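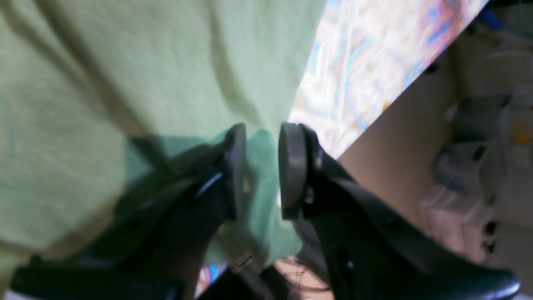 Wrist view on a pale green cloth, fingertip pads open on either side of a fold.

Moura Fold-Grasp Kit
Two-finger gripper set with wrist camera and the Zalar grasp-scoring method
Sold by Costitz. Usually ships in 2 weeks.

What you are buying

The Moura kit is a pair of black fingers with rounded dark gray pads, a small wrist camera, a mounting plate, and a license for the Zalar method, a way of choosing where to pinch a piece of fabric. The hardware is simple and we don't have much to say about it. The method is the reason people write to us, so most of this page is about that, including the parts we don't believe yet.

We stock a lot of research spinoffs. Most come with a paper and a video, and the video is always better than the paper. We asked for the failures before we agreed to carry this one.

How the method works

Zalar looks at the wrist camera view and scores possible pinch points along ridges and folds. A fold that stands up between the two pads scores high. Flat cloth scores low, and the arm is told to nudge it before trying again. There is no depth camera. The method works from color and shading, and that is where our doubts begin. A shadow on cloth can look a lot like a fold. Fingers close to the fabric make their own shadows, and the darker patch between the pads can pull the score up whether or not there is enough material there to hold.

The authors say training takes care of this. Maybe it does in their lab. We would like to see the same result under a lamp that somebody has moved.

The reported result

The original study ran 2,000 grasp attempts at the Fivthorpe bench and reported that 70 percent ended with a single layer held. That sounds decent for cloth. Before you put it in a grant proposal, read the fine print:

The attempts were not spread evenly across fabrics. Plain woven cloth makes up most of them. Knits, towels and anything slippery are thin in the data.

"Held" means held when the fingers closed. It does not mean the cloth stayed put through a lift or a carry. A fold that slides out on the way up still counts as a success in that table.

The comparison method was a grasp at the center of the cloth. That is a weak thing to beat. A hand-written rule that finds the nearest edge would have been a fairer test, and we have asked for one.

Starting layouts were arranged by hand. People arranging cloth tend to leave nice folds in it, even when told not to.

None of this means the method doesn't work. It means the number describes one bench and one way of laying out cloth, and your number will be different.

What we saw ourselves

Dirceu Xavier ran the kit in our workshop in December. His notes are short. Light-colored cotton was good. A dark dishcloth was poor until he turned up the exposure, then fair. The method often picked a sensible fold and then came in too high, so the pads closed on air. Lowering the approach height helped more than any of the model settings did. He did not try stacked cloth.

He also found that a busy surface under the fabric slowed the scoring down and now and then produced a pinch point past the edge of the cloth. The manual says patterned backgrounds are supported. We would call them tolerated.

In the box

2 fingers with pads fitted
Wrist camera and cable
Mounting plate and screws
Spare pad set
License key for the Zalar software, one workstation
Printed setup sheet

Not included: the arm, a controller, a computer, or cloth.

Before you order

The mounting plate does not fit every arm. Send us your flange drawing and we will check it. The camera has to see both pads in full, so don't add covers or tape near the fingertips.

If you need depth sensing or layer counting, this kit has neither. If your work is mostly with towels, ask us for a loan set first.

Returns are accepted while the license key is unused. Once it has been activated we can take back the hardware only.

Page last revised Wednesday, February 16, 2022. The lift-and-carry results we asked for had not arrived by that date.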